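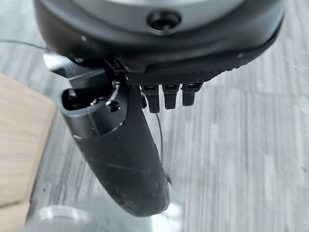 I have worked with floors for many years, first as a helper and later with my own small shop, and my opinion is that people choose a floor too fast. They spend a month on the sofa. For the floor, which they will touch every day with their feet, they give one afternoon.

Gray floors with a streaked grain have become very common, and some of my colleagues laugh at them. Elie Nassar, with whom I shared a workshop in Marville, called them "rainy day floors." I don't agree with him. A gray grain is patient. It accepts dust, crumbs and the marks of shoes without showing them at once, and it doesn't fight with the furniture. The very dark floor is the one I would refuse. I put one in my own hallway, and in April, when the sun came in low, I could see each hair of the dog.

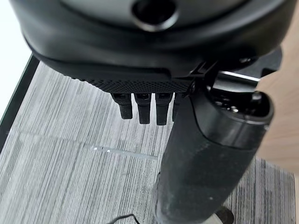
What I find more important than the color is the direction of the grain. It should run toward the main window, or along the longest wall when the window is small. Many installers start from the door, as this is comfortable for them, and the customer doesn't think to ask. A narrow room with the streaks going across looks like a ladder.

I also believe we should buy more than we need. My client Korkor Boateng bought 25 extra boards, and her husband complained about the price. Two years later the dishwasher leaked, and the same shade was not sold anymore. She had the boards behind the wardrobe, and I changed the damaged part in one morning.

So take a sample home before you pay. Leave it on the floor for a week, walk on it, and look at it in the evening with the lamp on.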